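Stostedik bench kit: README for the PC strip-down recordings

Hi, and thanks for downloading this. I'm Hazel Zamora, and I look after the files that go with our review of the Stostedik bench kit, the one Tiwari sells to repair and recycling shops. We had it on trial at the Vastville workshop in May. If you only want to know whether to buy one, skip to the bit called "Would I get one?"
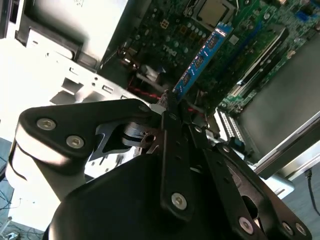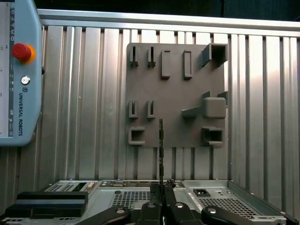 Wrist camera views: a blue memory module in the open PC (first) and a thin dark part held in front of the grey fixture board (second).

What's in the folder

There are 123 recordings, each with its wrist camera video, the arm's joint positions and a short note from whoever was running the job (mostly Yu-ting Hsu, sometimes me, and you can tell which are mine from the spelling). Everything is sorted by job name. The notes are plain text, so open them in whatever you like.

The jobs

Memory modules are the main one, and then there are jobs with the fixture board on the wall. We drew the holders on that board ourselves and changed our minds a lot, so please don't treat it as part of the kit! Chun-hung Tai has the drawings if you want to make your own.

Getting started

Unpack the folder somewhere with plenty of space. Read notes.txt first, then play any recording in the memory folder at normal speed. If the video and joint positions drift apart, check you've got version 2 of the player. Version 1 loses its place on longer files and I wasted a whole Tuesday on that.

Things to watch out for

The strong light on bare metal is a pain. White and silver bits of the case can wash out completely, so if you're training anything on edges, have a look through by eye before you start. The gripper also covers a fair bit of whatever it's working on. I'd love a second view from the side, and Yi-chun Yau is nagging Tiwari for a bracket.

Would I get one?

For a shop doing the same few models all day, yes, I think so. Set-up took us 10 minutes once we'd got the hang of it, and I really liked how easy it was to save a job and call it back later. For mixed piles of old machines I'd wait. Every new case meant teaching the positions again, and the Nultberg add-on that's meant to help with that wasn't ready when we had ours.

Thanks

To Sum-yee Yang for checking the file names, twice. If you find a broken recording, send me its job name and I'll put up a fresh copy.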